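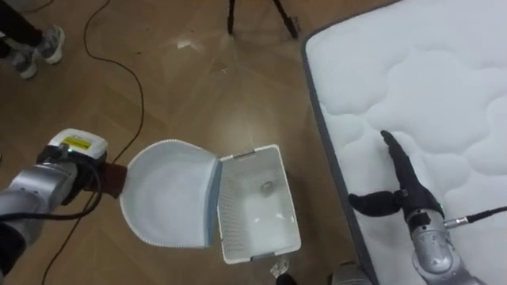 A mattress on a herringbone parquet floor.

Tolura, a flooring contractor in Rimton, refinishes parquet in older apartments. Most of its work comes from blocks built before central heating, according to the firm's lead finisher, who has sanded floors for two decades and agreed to talk about moisture, gaps and finish failure.

"People call about scratches," the finisher said. "When I get there the scratches are minor and the gaps are the problem."

Gaps open when the heating comes on. In September the firm's meter readings in Rimton are usually at their highest, and boards sanded then will shrink over the winter. The firm takes readings in five places per room and will postpone a job if any two of them disagree by more than 2 percent.

"A customer does not like to hear that. They have moved the furniture out and booked the week off. I would still sooner come back."

Herringbone complicates the sanding. The grain runs in two directions, so a belt machine always cuts across part of the pattern. Tolura makes the first pass at a diagonal with a coarse belt, then changes to a rotary machine at 100 grit for the last pass before sealing.

"You see the cross-scratches after the first coat, never before it. Get a lamp down low against the skirting and look along the floor."

On finishes, the finisher prefers hardwax oil for bedrooms and a two-part lacquer for halls. Oil can be repaired in patches. Lacquer lasts longer - but a worn section generally means sanding the whole room again.

The largest job this year was a 213-square-meter floor in the Skulten building, where the old bitumen adhesive had gone brittle and blocks were lifting near the radiators. Loose blocks were numbered in chalk, scraped clean and glued back in their original positions.

Asked about cleaning, the finisher was brief. "Damp cloth, wrung out hard. No steam mops. Felt pads under the chairs, and change them when they get gritty."

November 14, 2020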